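Hendus Community Lounge — Progress Report to the Schmieder Fund, November

Hello again from the lounge! It has been a busy stretch since my last update, so I'll go through the money first, then the room, then the things I still need a decision on (there are 2 of them, both near the bottom).

On the money side we are in good shape. We have used 80 percent of the furnishing grant and nothing has come in over the quote. Most of it went on seating and the floor work, which you already signed off on, and the rest went on the smaller pieces that make the place feel like somewhere you'd want to sit for an hour. Delivery from Itico was late on the last load but they took the fee off without my having to ask twice, so that evened out. Receipts are in the shared folder, sorted by supplier this time — I took your point about the last batch being a jumble.

The floor is finished and I'm so pleased with it. You may remember I was nervous about going with gray marble-patterned tile because I thought it might feel cold, like a bank lobby. With the sofa in, it doesn't feel that way at all. It mops up fast, too, and after a wet month with everybody's shoes coming through the door I am very grateful for that. The grout near the entrance needed a second pass and the tilers came back and did it at no charge.
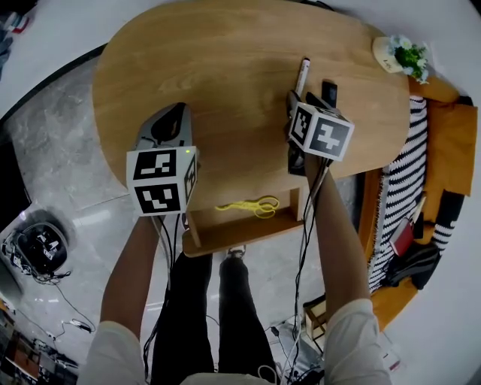
The seating corner was the part of the plan I changed the most, so I owe you a bit of explanation. The original drawing had a big square table in the middle with four chairs, and when I taped the outline on the floor you could hardly get past it with a stroller. So I went with one rounded table next to the sofa instead, and people can pull up a seat when they need one. The oak grain is light, and that helps a lot in a corner that doesn't get much sun in the afternoon. I also wanted somewhere to put things away without adding a cabinet, and the open shelf under the tabletop has turned into my favorite bit of the whole room: the yellow scissors live in there now and I've stopped hunting for them. The zigzag blanket on the sofa was a last-minute buy (it came out of the small extras line, not the furniture line) and it pulls the black and white in nicely against all that orange-brown. I put the little potted plant on the table for some color, and the label on it is handwritten for now.

The light wooden stool is staying too. I had it down as a maybe in my last report, but it gets borrowed constantly, as a seat, as a place to set a bag, as a step for the window latch. I would like to get a few more of the same kind if there's anything left at the end.

Now for who is using the place. The Jisel craft afternoons have moved over from the old hall, and we had 21 people at the best attended one, which was a squeeze but a cheerful one. The card-making group likes the table because they can all reach the middle. The reading hour is slower to take off. I think the start time is wrong for parents, so from next month I'm moving it to 3 p.m. and we'll see if that brings them in. Evening bookings are steady, mostly the same faces, and they leave the room tidy.

A couple of things haven't gone so well. The lamp I ordered for the sofa side arrived with a cracked base and the replacement is on back order. The radiator knocks when it first comes on. It's loud enough to make people jump, and the heating company wants to look at the whole line before they'll give me a price. I have kept a little money aside for it, but if it turns into a big job I'll have to come back to you.

The two decisions I need from you:

First, can I move what's left in the wall art line over to storage? We have plenty to look at already, and the craft groups keep asking for somewhere to leave half-finished work between sessions. A low unit along the back wall would do it, and Itico has one that matches the table closely enough.

Second, would you be all right with me opening the room in the mornings through the winter? It would mean higher heating costs, and I've put my best guess in the budget sheet on the tab marked Mornings. I'd love to try it for a couple of months before we commit to anything.

If you can let me know on the storage question first, that would be a big help, as Itico will only hold the price until the end of the month. I'll send the updated booking sheet along with the next set of receipts.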